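November already, and what a garden day this was! Cold enough at seven that the birdbath had a skin on it, then sun by lunch, and I was out there in two sweaters until my fingers quit. The garlic is finally in. Four rows of it along the fence where the beans were, pushed down deep and tucked under a thick blanket of chopped leaves. I always feel a bit smug once the garlic is in — something growing out there all winter while everything else gives up.

Pulled the last of the carrots too, and they were sweet as candy after those frosts. Ate one standing in the bed with the dirt barely wiped off. 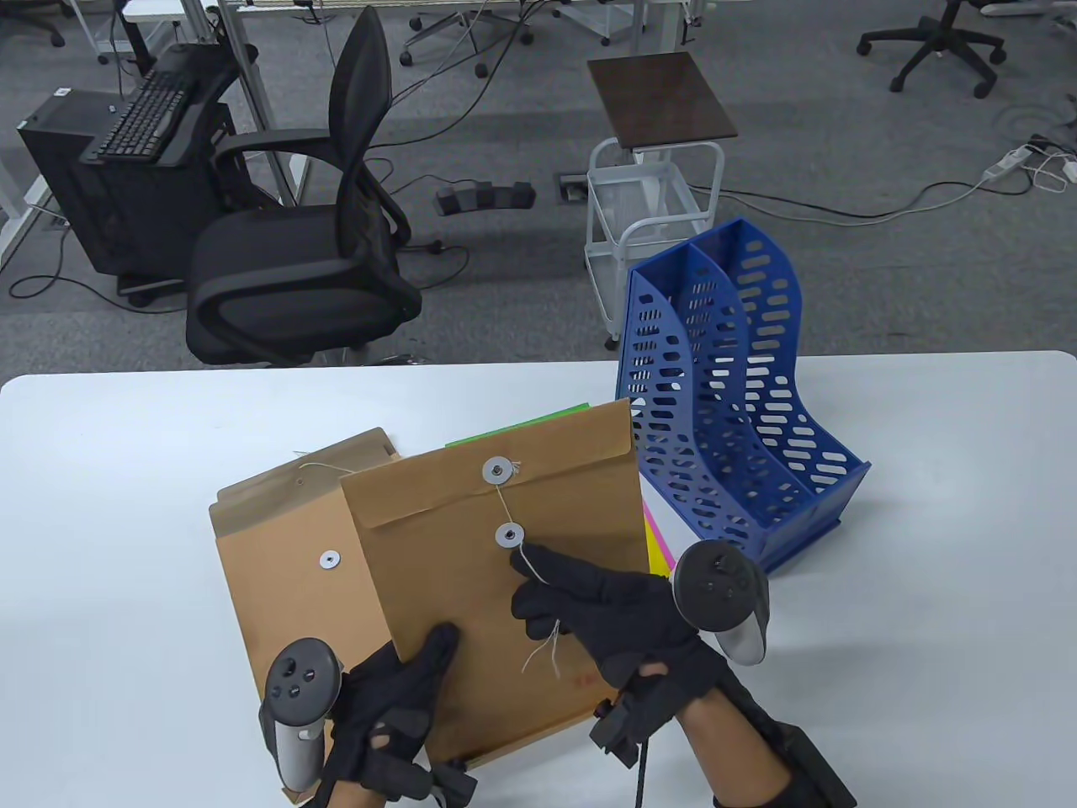
Seeds were the evening job. The beans have been drying on a rack in the spare room since September and they rattle now when I shake the tray, so they're ready. I shelled the whole lot and got a fine heap of Hisier, the speckled climbing one I got at the Kustosbridge swap two springs ago. I'm putting them up in paper this year, no more jars (I lost a batch to mold in a jar and I'm still sore over it). One of those brown envelopes with the button and the white string you wind around it is just right for a big batch, and I can get back into it in spring without tearing anything. The little seeds can go in folded coffee filters the way they always do.

Sistura is the one I'm most excited about. It's a squash, gray-green and ugly as a boot, and the flesh is the deepest orange I've ever cut into. Thirty seeds out of one fruit, all plump! I roasted the rest with butter and sage and ate far too much of it.

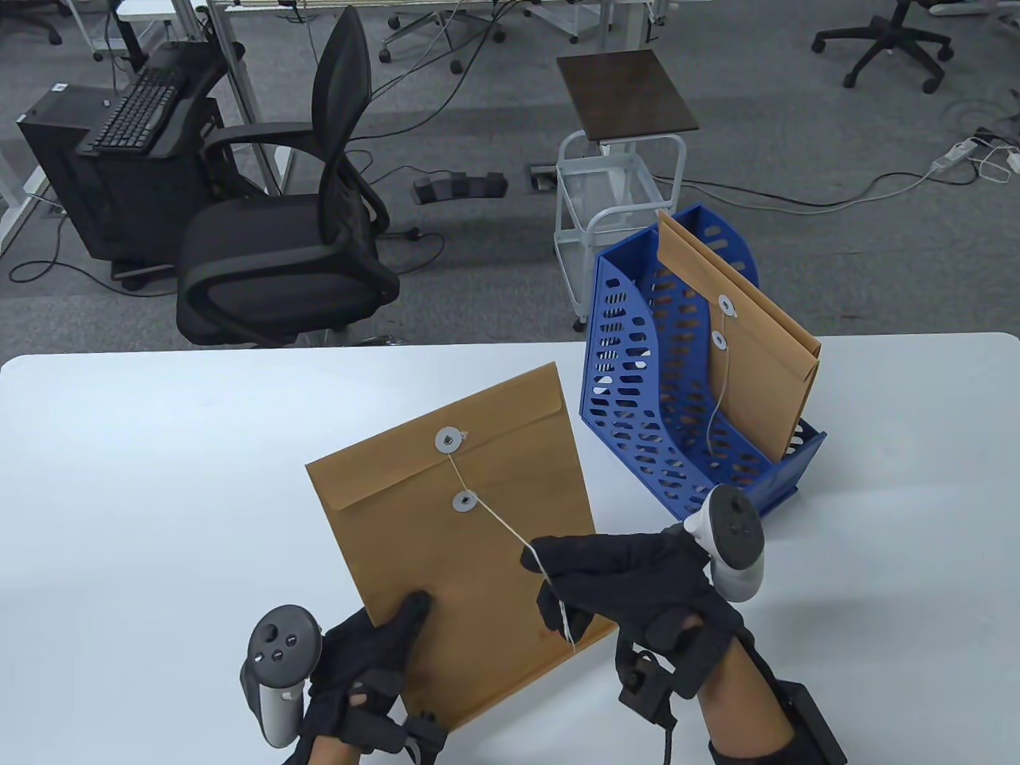 And I want to try it up the cattle panel next year, instead of letting it run all over the path like it did in July. If the stems hold, that frees up the whole corner bed for onions. Or more peppers. Probably more peppers, who am I kidding. Song did so well against the south wall that two plants kept me in hot sauce, and I'd love four.

Still to do before the ground freezes: drain the hose, mulch the strawberries, move the rosemary inside, find out what has been digging by the compost (skunk, I think, from the smell on Thursday). 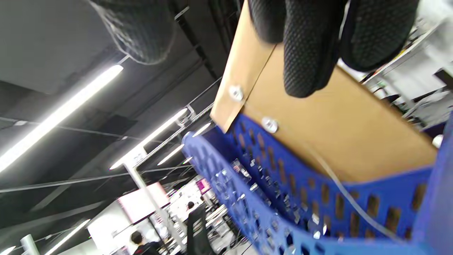 Blue basket, cardboard, round metal fasteners.

Rain coming overnight, they say, which the garlic will love. Boots are by the stove and the catalog is on the nightstand. I'm going to bed with it right now!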